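Tindley Twenty20 League: Frequently Asked Questions

Last updated 24 August 2025

Who plays in the league?
The league has four franchises: Tindley Town, Narkari, Thampi and Vustach. Each side plays the other three twice in the regular stage, once at home and once away. The top two sides meet in the final.

How long is a match?
Each side bats for a maximum of 20 overs. In a rain-affected match, each side must face at least five overs for a result to stand. If that isn't possible, the match is abandoned and the points are shared.

How are points awarded?
A win is worth 2 points. An abandoned match is worth one point to each side. Tied matches are decided by a super over. Sides level on points are separated by net run rate, then by the results between them.

Can I watch matches at home?
Yes. All home and away fixtures are streamed through the league site. A season pass covers every match, including the final. One pass allows one stream at a time. 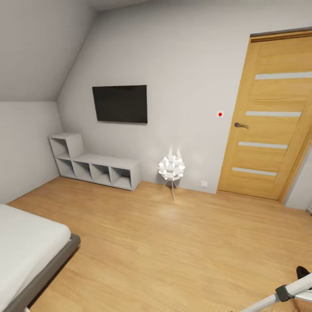 Television on a bedroom wall.

The stream runs in any current browser. Smart television apps are not supported, but most sets can receive the picture from a laptop by cable.

How large can a squad be?
A franchise may register up to 23 players. Squad lists close at the end of March. After that date a player can be replaced only for injury, and the replacement must not have appeared for another franchise in the same season.

Is there a mobile scorecard?
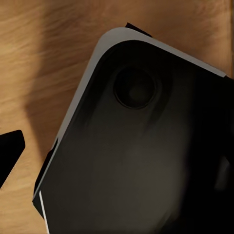 The scorecard updates after every ball and works on phones and tablets. It shows batting and bowling figures, fall of wickets and the required run rate. Older scorecards are kept in the archive under the season in which the match was played.

What does the ground at Tindley hold?
Capacity is 1000. Seats are not numbered. Gates open 50 minutes before the first ball, and re-entry is allowed with a stamped ticket. 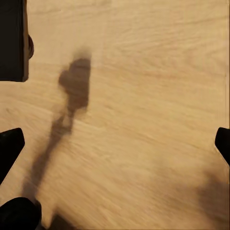
Image credit: Genowefa Pietrzak

Are tickets refunded if it rains?
A full refund is paid if no ball is bowled. If play starts and the match is later abandoned, no refund is due.

Who do I contact about a scoring error?
Write to Donnie Morrison, league statistician, through the contact form. Give the fixture, the innings and the over. Corrections are entered in the archive and marked with the date of the change.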